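Wire clothes hanger

A wire clothes hanger is a garment support bent from a single length of steel wire. It consists of a hook, a twisted neck, two sloping shoulders and, in most patterns, a straight lower bar. Dry cleaners and laundries are the main users. The wire is galvanized, lacquered or coated in plastic to limit rust marks on fabric.

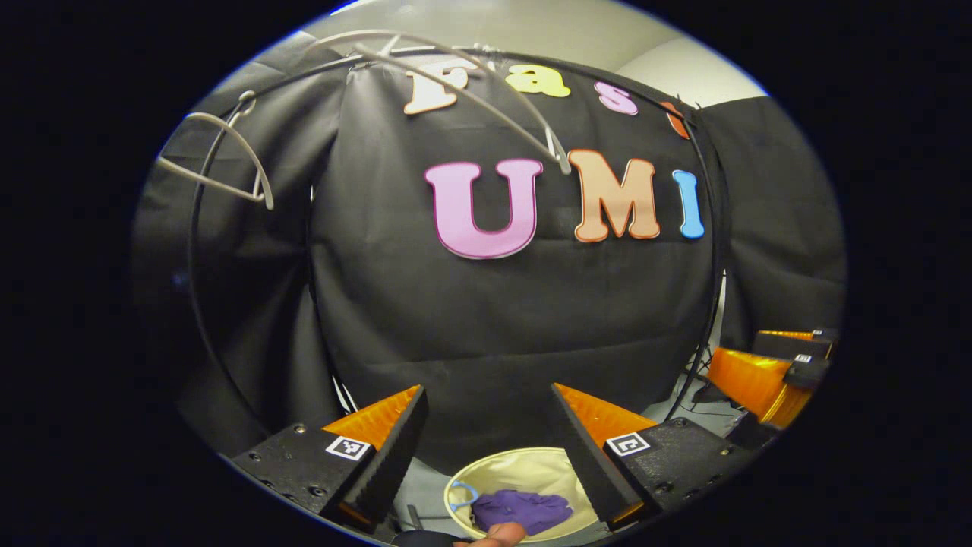 Wire hanger in front of a black backdrop with foam-style letters.

Manufacture

Wire is drawn from a coil, straightened, cut to length and formed around a die. The neck is twisted last. The Drundon works, a mid-sized plant, ran 4 forming lines and packed hangers in cartons of 1,000. Its Protard pattern used a heavier gauge for coats and a lacquered finish. The Lins pattern had no lower bar and was sold for shirts.

Load and deformation

A wire hanger fails by bending, usually at the base of the neck. Thin shoulders concentrate the weight of a garment along a narrow line, and knitted fabric may stretch there over time. Woven fabrics such as corduroy and twill tolerate this better - the collar and yoke carry most of the load.

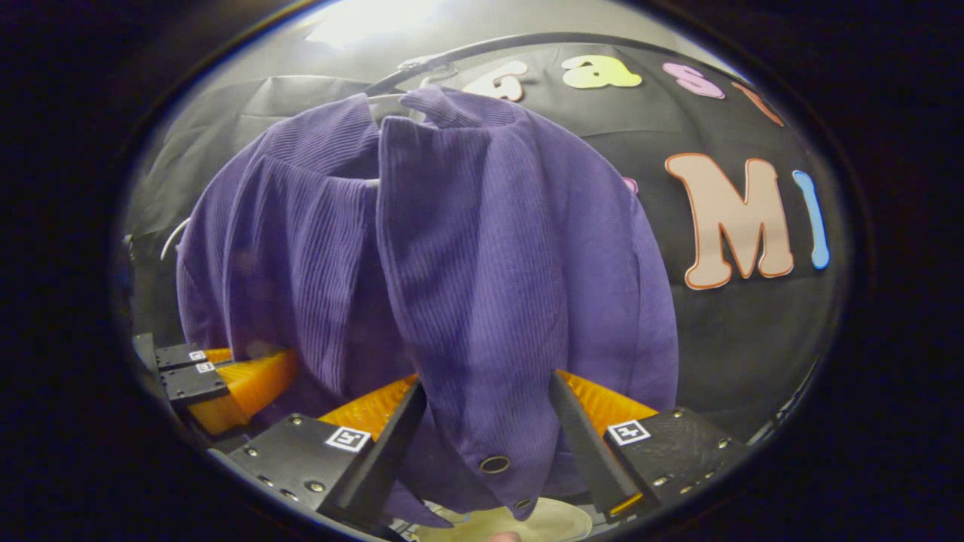
Purple ribbed garment draped over a thin black hanger wire.

Collections

The Museo holds 1,163 hangers, of which 34 are wire patterns stamped or tagged with a maker's name. Paper sleeves printed by laundries are cataloged separately.

See also: Coat rack; Garment bag; Trouser press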